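**Members' Bulletin**

## Care and Sorting of Small Ornaments: Report and Notice to Members

The Lutport Decorative Arts Society held its February handling session in the Aasen Room, under the direction of Elsa Solheim. The session dealt with small personal ornaments - beadwork, cord ornaments and minor carved pieces - of the kind most often donated without a record of origin.

The Society's study collection now stands at 249 items, following the Kristiansen donation. Ylva Kristiansen has kindly agreed that the pieces may be handled by members at sessions, on the understanding that each is returned to its own pouch and that no colour treatment or polish is applied.

Members are reminded of the Society's standing practice. Ornaments are to be sorted in a shallow tray with a raised rim, placed on a covered table. Bead bracelets should be laid flat and checked for worn elastic or cord before they are lifted. Knotted cord work should be held by the knots; the tassel is not to bear any weight. Metal pieces are to be kept clear of jade and other polished stone, and any item found to be damaged should be noted on the blue card and passed to Halvard Hellström.
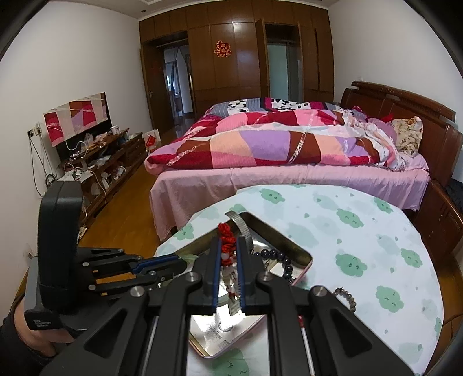 Vol. 5, No. 2

Red knotted cord ornaments attracted the most discussion at the session. Idun Boström spoke on the tying of tight knots in series and on the replacement of lost beads, advising against any repair that cannot later be undone. A bracelet of dark, glossy beads and another of smaller brown beads were also considered, and members differed as to whether bracelets of this type should be restrung on silk or on modern cord. The question has been referred to the collections meeting.

The Society has set aside $800 for storage pouches and acid-free card, to be supplied by Pisteo. Members holding Society pieces on loan are asked to return them to the Flaltaden Street office by March 21, 2025, so that they may be rehoused. Enquiries concerning loans should be addressed in writing to Leif Grønli, Collections Secretary.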